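Clidance (robot)

Clidance is a window-cleaning robot built in a shared workshop in Grirkivville by Angus Mowat and Greer Lamont, with electronics by Hanan Yammine. It is a cable-suspended machine, meant to hang from the eaves of an ordinary house and wash one pane at a time. It is named after the street where Mowat lived when he first failed to clean his own upstairs windows.

Background

Mowat and Lamont met at the Hepburn Workshop, a members' space in a former dairy building. Mowat had priced a commercial window robot and found that it disliked small panes, having been designed for people who own large sheets of glass and, presumably, a view. His own house had divided windows throughout. Lamont, who repaired sewing machines, offered the use of her bench and later most of her evenings.

The first version was a squeegee on a curtain motor. It cleaned a stripe down the middle of the glass very well. A second version added sideways travel and removed a quantity of paint from the workshop's back door, which had been standing in for a window.

Design

The current machine hangs from two cables wound on separate drums. Changing the length of each cable moves the head up, down and sideways, an arrangement borrowed from hobby wall plotters. The head carries a microfiber pad, a small water tank and a spring-loaded foot that feels for the raised bars between panes. Without water it weighs 8 pounds. The control board is Yammine's work and sits in a lunch box, the lid of which is held on with a rubber band in all weathers.

The bars are the hard part. A cleaner that runs over one leaves a dirty border on either side, and one that stops short leaves a larger one. Clidance lifts its pad at each bar, shifts over and sets it down again - a maneuver the builders call "the curtsy" and that takes longer than the washing.

Simulation

After the matter of the back door, the workshop asked that new code be tried on a computer first. Fraser Lennox, a member who had until then mostly built birdhouses, put together a simulated wall with divided windows in different frame colors. Light glass in a dark frame and dark glass in a dark frame are both included, the second being much harder for the robot's bar-finding software, which looks for a change in brightness.

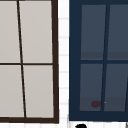
Simulated windows with brown and navy frames, each showing panes in two rows of two.

Lennox's wall exposed a fault that had been blamed on the motors for most of a winter. The software assumed that every bar was vertical in its view, so any slanted line was treated as the start of a new window, and the robot would politely begin again. Yammine's correction ran to 35 lines of code. The argument over whose assumption it had been ran longer, and can still be read in the workshop's message archive, where it occupies 1322 posts, including several on the subject of birdhouses.

First outdoor run

Clidance was first hung from a real house on Sunday, October 3, 2021. The house belonged to Lorna Swanson, a neighbor of the workshop, who had agreed to one window. The robot finished 9 panes, some of them twice, and then lowered itself into a hydrangea. Swanson has described the glass as "clean where it's clean." She kept the machine on until December, when the water tank froze.

Later versions

A lighter head with a heated tank was begun the following spring and is still on Lamont's bench. Mowat has proposed a model for skylights. The plans for the original are kept in a binder at the workshop and may be copied by members, along with a separate sheet on repainting doors.

See also: Brudton gutter crawler; Cable-suspended robots; Wall plotter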